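Grevside Paper Liner Sheets for Bowls, Baskets and Trays

Product code: 702
Pack size: 50 sheets
Colour: White
Range: Table and Pantry

Overview

Grevside liner sheets are plain white paper sheets intended for lining serving bowls, bread baskets, fruit bowls and shallow trays. They are supplied flat and may be used as they are, folded to a smaller size or trimmed with household scissors. The paper is uncoated on both sides and carries no printing, scent or dye.

The sheets were introduced for canteens and guest houses that wished to keep their existing tableware in daily use between washes. They are now supplied to private households on the same terms. Product 702 replaces the earlier folded sheet, which is no longer made. Customers who held a standing order for the folded sheet have been moved to the flat sheet at the same price per pack.

Choosing a sheet

The liner is offered in two weights. The light sheet, sold under the name Cilia, is soft and takes the shape of a bowl with little effort. It is suited to bread, rolls, wrapped sweets and whole fruit. The heavier sheet, sold under the name Sandu, keeps a fold well and is the better choice for straight-sided baskets, drawers and trays. Both are cut to the same size and packed in the same sleeve, with the name given on the end label.

Customers who are uncertain which weight to order may request a sample of each from the Tullirholm depot. Samples are sent by ordinary post and are limited to one set per address.

Neither weight is greaseproof. For fried or oily food, please see the separate listing for coated papers. The liners should not be used in an oven, under a grill or near an open flame, and they are not suitable for wrapping food that is to be frozen.

Specification

Material: uncoated white paper
Weights available: Cilia (light), Sandu (heavier)
Sheets per pack: 50
Packs per carton: 2
Outer sleeve: card, recyclable
Storage: flat, in a dry cupboard, away from strong smells

Fitting the liner

Wash and dry the bowl before use. Place one sheet centrally over the opening and press it down with the flat of the hand, working from the middle outwards. Round bowls will cause the paper to gather at several points, and these gathers may be left as they fall or pressed flat against the side. In a basket with handles, the corners of the sheet should be turned to lie between the handles so that they do not catch when the basket is lifted.
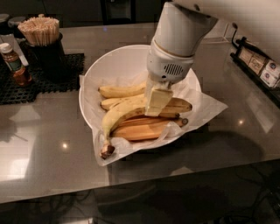
The amount of paper left above the rim is a matter of preference. A neat finish is obtained by folding the edge under, and this is usual where bowls are set out on a dining table. For everyday use in a kitchen the edge may be left free, as with the bananas shown, where the crinkled paper spills over the rim and drapes down onto the counter at the front. A generous overhang of this kind suits a wide, shallow bowl and allows the corners to be gathered up when the liner is changed. Where space on the worktop is limited — beside a hob or sink in particular — the sheet should be trimmed level with the rim.

Care and replacement

Liners should be changed when they become marked or damp. Under fruit, a weekly change is recommended, and sooner if any piece has begun to soften. Used sheets that are free of grease may be placed with household compost, torn into strips to help them break down. Sheets that have been in contact with butter, oil or meat should be placed in general waste.

Ordering and delivery

Orders are accepted by the pack or by the carton. Carton orders are sent directly from Tullirholm, while single packs are sent from the nearest stockist where one is available. A list of the 85 stockists currently holding this product may be obtained on request.

The heavier sheet is temporarily out of stock in single packs and is expected to return in March. Carton orders for that weight are not affected.

Unopened packs may be returned in their original sleeve. Opened packs cannot be accepted unless the contents are faulty — in such cases, please keep the end label and quote the batch number printed on it.

Page last revised: Jan 26, 2020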